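Polo shirts: folding and returns

How should I fold a polo before sending it back?
Lay it full length on a table with the collar folded flat. Smooth out the body, turn in both sides, then bring the hem up in 2 folds.
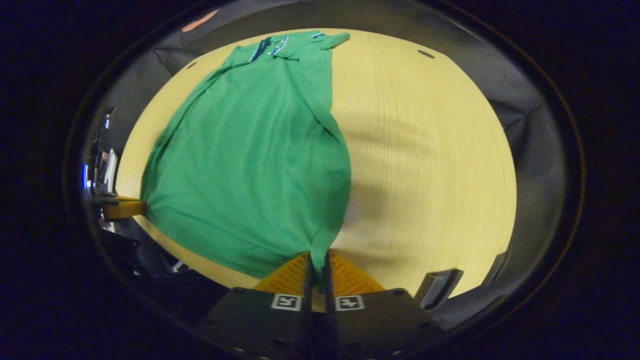
Do the buttons up first if the collar won't stay down. There's no need to iron.

Can I wash it at home?
Yes, at 40 degrees, inside out. Striped collars should be dried flat.

How long do exchanges take?
Allow 10 working days. Write to Brian Athumani at the Flistbridge shop if it takes longer.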